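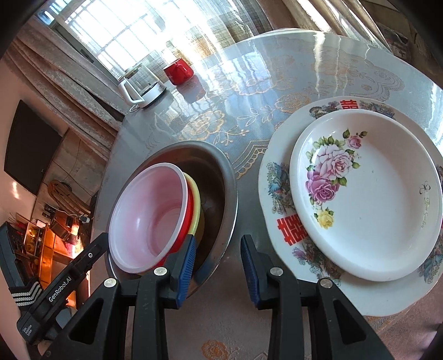 **Custotska Supper Club · Members' board · Table & Linens**

**Thread: Is that tablecloth going to survive us?**

**aldana_aravena**
Laid the round table with the silver-blue cloth, the one with the raised flowers. Bowls are sitting in the steel basin, double-happiness platter is out on the right. I think it looks lovely, and I want to use this cloth for the whole September dinner. Objections?

**izuniga**
Yes. Raised embroidery plus soup. I've washed one of these and the stitching holds grease like a sponge. Who's signing up to scrub 15 of them?

**aldana_aravena**
One cloth, Ignacio. The other tables get the plain white.

**izuniga**
Then the other tables look like the kids' tables.

**Tradstead_Elba**
I'm less worried about the cloth than the bowls. Pink inside, red, yellow, all stacked up in a metal basin and leaning over. Does that ever end without a chip? I'd put a dish towel between them.

**bautista_e**
A towel between each bowl, every time? No one will keep that up past the first week. I stack mine bare and they're fine.

**Tradstead_Elba**
You also told us the Durán glasses were "fine."

**bautista_e**
They were fine until you boxed them.

**violeta.c**
Can I ask what the platter is for? Red double-happiness on the rim says wedding to me. We're having noodles and a raffle.

**aldana_aravena**
My aunt used hers for every birthday. It's a big white platter with a pretty edge, people will put food on it.

**violeta.c**
I'm not convinced, but I don't have a bigger one, so okay.

**izuniga**
Still waiting on the laundry answer. The Flollell stain powder does nothing on oil, before anyone brings it up. I used 2 scoops and got a clean ring around a dirty spot.

**aldana_aravena**
I'll wash it myself. By hand, cold water.

**izuniga**
Cold water on grease. Good luck.

**Tradstead_Elba**
Setup is at 7, food at 8. I'm bringing towels whether Bautista likes it or not.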